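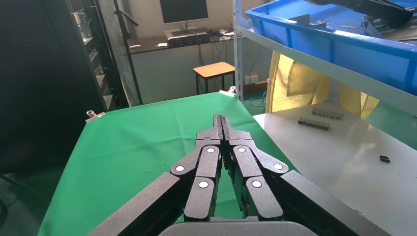
Vale, hilo sobre la sal, que llevo semanas prometiéndolo y siempre se me cruza otra cosa 🧂

1/ A mi padre le encontraron la tensión alta en junio, en una revisión de rutina del centro de salud de Indudberg. Ni dolores ni mareos ni nada de nada. Fue a por una receta para la rodilla y salió con una hoja para apuntarse la tensión dos veces al día.

2/ Lo primero que dijo, claro: «si yo no le echo sal a nada». Y es verdad! El salero de casa lleva el mismo paquete desde Navidad. El problema es que casi toda la sal que comemos ya viene puesta: el pan, el embutido, el queso, los caldos de brik, las aceitunas…

3/ La OMS recomienda menos de 5 gramos de sal al día para adultos, que viene a ser una cucharadita rasa. Parece mucho hasta que te pones a leer etiquetas (yo me puse, un domingo no, una tarde cualquiera, y acabé de mal humor).

4/ Ojo con el truco de las etiquetas: unas veces pone «sal» y otras «sodio», y no es lo mismo. Para pasar de sodio a sal se multiplica por 2,5. Una sopa de sobre con 372 mg de sodio por ración lleva casi un gramo de sal. Y la ración que pone el sobre es de muñecas, mi padre se toma dos.

5/ Glória Salgado, la enfermera que le lleva el control, nos organizó un taller en el local de Roswood para familias del barrio. Tres tardes, gratis, con café (descafeinado, eso sí, que hubo protestas).
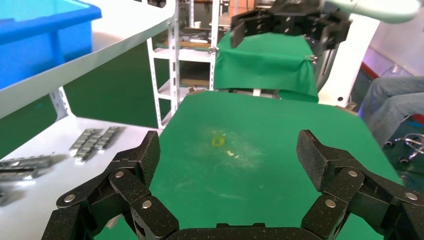 La mesa del paño verde 💚

6/ Lo que más me sirvió del taller fue aprender a tomar bien la tensión, que en casa lo hacíamos fatal. Sentado, espalda apoyada, pies en el suelo, brazo a la altura del corazón, cinco minutos tranquilo antes. Y callado – mi padre me iba contando el partido mientras se inflaba el manguito 🤦‍♀️

7/ También hablamos de las sales «bajas en sodio», que llevan potasio. A mucha gente le van bien, pero si tienes problemas de riñón o tomas según qué pastillas para la tensión pueden ser peligrosas. Preguntad antes en consulta, por favor, que mi tía la compró por su cuenta y hubo que quitársela.

8/ Cosas que hemos cambiado en casa: pan sin sal entre semana (el primero le pareció cartón, ahora ya ni rechista), legumbre de bote enjuagada, jamón solo el finde, y mucho limón, pimentón y ajo. El caldo lo hago yo y congelo. Las patatas fritas siguen siendo tema delicado.

9/ ¿Y la tensión? Pues ha bajado algo, pero también camina más y toma su pastilla, así que no voy a venir aquí a decir que fue el pan. La pastilla NO se deja porque un día salga buena cifra. Esto Glória lo repitió tantas veces que ya lo dice mi padre con su misma voz.

10/ Me preguntáis por privado qué tensiómetro usamos. Uno de brazo, sencillo, de la farmacia de la calle Lindqvist. Mirad que esté validado y que el manguito sea de vuestra talla, que si os queda pequeño la lectura sale más alta.

11/ Si sois de por aquí, creo que quieren repetir el taller después del verano. En cuanto sepa las fechas las cuelgo en este mismo hilo. Y si tenéis recetas de lentejas sin chorizo que estén buenas de verdad, dejádmelas abajo, que se me acaban las ideas 🙏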